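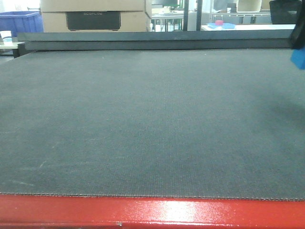
# Labeling a shared drive so the labels survive

My file names used to carry everything: client, subject, version, date, and the initials of whoever touched the file last. The longest ran past the limit of the backup tool, which skipped it without a warning. I found out in October, while restoring a folder for the Sutherland job.

The current scheme has four fields, separated by underscores:

- project code, fixed length
- document type, from a short list
- sequence number, zero-padded
- status letter

No dates. The file system already stores one, and the typed date was wrong often enough to be a nuisance. Mhairi Aitken argued for keeping the year. Her case was that a copied file can lose its creation time, and she's right about that. We put the year in the parent folder instead.

## Sequence numbers

Pad to four digits even if the project will never reach 1000 files. Kollero had 200 at close and I had padded to two, so file 100 sorted between 10 and 11 in every listing. Renaming them took one short script and most of an afternoon fixing the links that pointed at the old names.

Never reuse a number. A deleted file leaves a gap, and the gap stays. 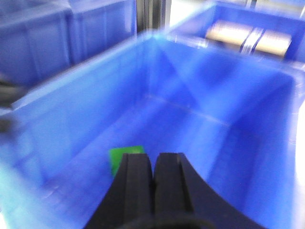
*Posted by Catherine Haldane, filed under: records, housekeeping*

Document types need more discipline than numbers. The list started at 7 entries and people kept asking for additions. Most requests were for "misc" under another name. I accepted one, for drawings, and turned down the rest. A file that fits two types goes under whichever comes first alphabetically. The rule is arbitrary, but two people applying it get the same result.

Cekotura is the exception. Their contract specifies their own names, with spaces, so those files sit in a separate folder with a plain text index.

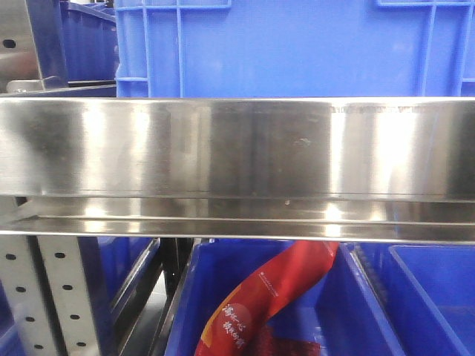

## Status letters

D is draft, R is in review, F is final. There is no second F. If a final file changes, it gets a new sequence number, and the old one moves to the archive folder with its name intact.

The Luko files still use the old scheme. I plan to convert them once the open reviews are closed.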